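Entryway › Shoe Storage › Grandell Two-Tier Shoe Rack

Grandell Two-Tier Shoe Rack, black

We've sold a lot of shoe racks over the years, and the Grandell is the one we keep taking home ourselves! It's a plain two-tier rack with tall rounded ends, and it does its job without taking over the hallway. Cletiten brought it out as the little sister of the Lobo bench, and we think it's the better buy if you don't need a seat.

The end loops are what won us over. They give you something to grab when you want to shift the rack and sweep behind it — and they look good from the side, so you don't have to hide it in a closet.
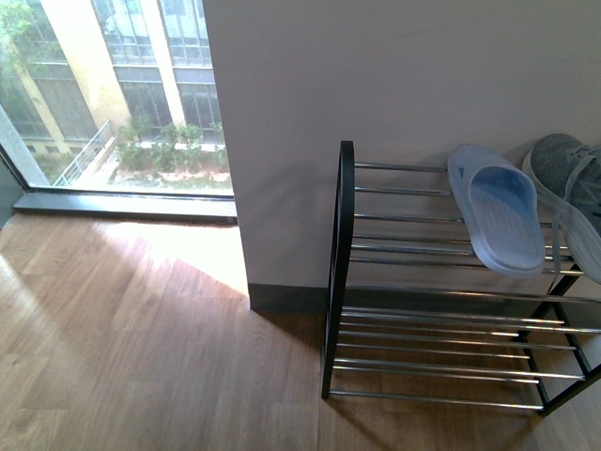 The Grandell against a light wall, on a wood-grain floor by the window.

Putting it together takes 18 minutes if you lay the parts out first (Hamdia Wubshet in our workshop timed it on her first try, with the radio on). The hex key is in the box. Leave the bolts a little slack until both tiers are in, then tighten everything up with the rack standing on a level floor.

Each tier holds 30 pounds, so winter boots are fine. Wipe it down with a damp cloth and dry it off afterward, especially in salt season.

Got a longer wall? Two Grandells stand end to end very nicely, or have a look at the Dramau, the three-tier model with the same rounded ends.

Item no. 305. Ships flat in one box. Spare bolts and feet are always in stock — just write to us with the item number.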